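회사 소개

드로턴(Drorton)은 모바일 게임을 PC에서 실행할 수 있게 해 주는 앱 플레이어 'Flirnex'를 개발하고 운영하는 회사입니다. 스마트폰용으로 나온 게임을 윈도우 데스크톱과 노트북에서 키보드, 마우스, 게임패드로 즐길 수 있도록 프로그램을 만들고, 게임별 설정과 설치 안내를 함께 제공합니다.

현재 직원은 20명이며 개발, 호환성 검증, 고객지원, 콘텐츠 네 팀으로 나뉘어 있습니다. 전체 인원의 절반 이상이 개발과 검증 업무를 맡고 있습니다.

시작

처음에는 대전 격투 게임 한 편을 큰 화면에서 해 보려고 만든 키 매핑 도구였습니다. 화면의 특정 위치를 누르는 동작을 키보드에 연결하는 단순한 프로그램이었고, 커뮤니티 게시판에 무료로 올렸습니다. 사용자가 늘면서 다른 게임도 지원해 달라는 요청이 이어졌고, 그때 법인을 세우고 앱 플레이어 전체를 직접 개발하기 시작했습니다. 초기 버전은 그래픽 드라이버에 따라 화면이 깨지는 문제가 많았습니다. 첫해 업데이트는 거의 전부 이 문제를 고치는 내용이었습니다.

하는 일

Flirnex
안드로이드 게임을 PC에서 실행하는 앱 플레이어입니다. 다중 창 실행, 키 배치 편집, 화면 녹화, 프레임 제한 기능이 들어 있습니다. 설치 파일은 공식 홈페이지에서만 배포합니다. 다른 사이트에서 받은 파일은 저희가 내용을 확인할 수 없으니 사용하지 않으시기를 권합니다.

Chidiac
게임별 키 배치를 올리고 내려받는 공유 서비스입니다. 지금까지 등록된 키 배치는 2,880개입니다. 사용자가 올린 배치는 검증팀에서 실행해 본 뒤 공개하며, 게임이 업데이트되어 버튼 위치가 바뀌면 해당 배치에 '확인 필요' 표시를 붙입니다. 자동 반복 클릭처럼 게임사 약관에 어긋나는 설정은 등록하지 않습니다.

Hetero
사양이 서로 다른 PC에서 같은 게임을 돌려 보고 결과를 기록하는 내부 호환성 시험 프로그램입니다. 외부에 판매하지 않습니다. 시험 결과는 각 게임 안내 페이지의 권장 사양 항목에 반영됩니다.

호환성 검증

사무실 안쪽 시험실에 CPU와 그래픽카드 조합이 다른 PC를 두고 있습니다. 새 버전을 내기 전에 설치, 첫 실행, 로그인, 30분 이상 연속 플레이, 종료 후 재실행 순서로 시험합니다. 가상화 기능이 꺼진 상태와 켜진 상태를 각각 확인하고, 오래된 노트북에서도 같은 과정을 반복합니다.

정식 버전은 짝수 달에 배포합니다. 2월 버전은 점검 항목이 많아 다른 달보다 변경 사항이 긴 편입니다. 긴급한 오류는 정기 배포와 관계없이 수정본을 먼저 올리고, 변경 내역은 공지 게시판에 남깁니다.

고객지원

문의는 홈페이지 문의 양식과 이메일로 받습니다. 전화 상담은 하지 않습니다. 지원 언어는 한국어, 영어, 일본어, 중국어(번체), 태국어, 베트남어, 인도네시아어 등 7개입니다. 답변은 영업일 기준 5일 안에 드립니다. 문의하실 때 아래 내용을 함께 적어 주시면 처리가 빨라집니다.

- 윈도우 버전과 그래픽카드 모델명
- Flirnex 버전 (설정 > 정보에서 확인)
- 문제가 생긴 게임 이름과 버전
- 오류 코드 또는 오류 화면

게임 계정, 결제, 아이템 관련 문제는 저희가 조회하거나 처리할 수 없습니다. 해당 게임의 고객센터로 문의해 주세요.

운영 원칙

Flirnex의 기본 기능은 무료입니다. 첫 화면에 추천 게임 광고가 표시되며, 유료 이용권을 구매하면 광고가 사라지고 동시에 띄울 수 있는 창의 수가 늘어납니다. 설치 과정에서 다른 프로그램을 함께 설치하지 않습니다. 오류 보고서는 사용자가 전송에 동의한 경우에만 받고, 설정 메뉴에서 언제든 동의를 취소할 수 있습니다.

드로턴은 게임을 제작하거나 유통하지 않습니다. 사이트에 나오는 게임 이름과 로고의 권리는 각 게임사에 있습니다. 게임 안내 글에 잘못된 내용이 있거나 게재를 원하지 않으시는 권리자께서는 제휴 문의 양식으로 알려 주시기 바랍니다.

채용

윈도우 그래픽 개발자와 호환성 검증 담당자를 수시로 모집합니다. 검증 담당자는 게임 경력보다 오류 상황을 글로 정확히 적을 수 있는지를 봅니다. 서류 검토 후 실무 면접을 한 번 진행하며, 검증 직군은 면접 당일 간단한 오류 보고서 작성 과제가 있습니다. 지원서는 채용 페이지에서 자유 양식으로 제출하시면 됩니다.

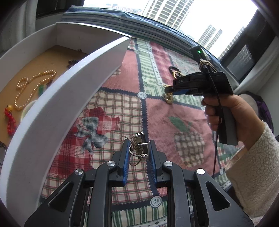 파란 패드 사이에 물린 금속 열쇠고리 부품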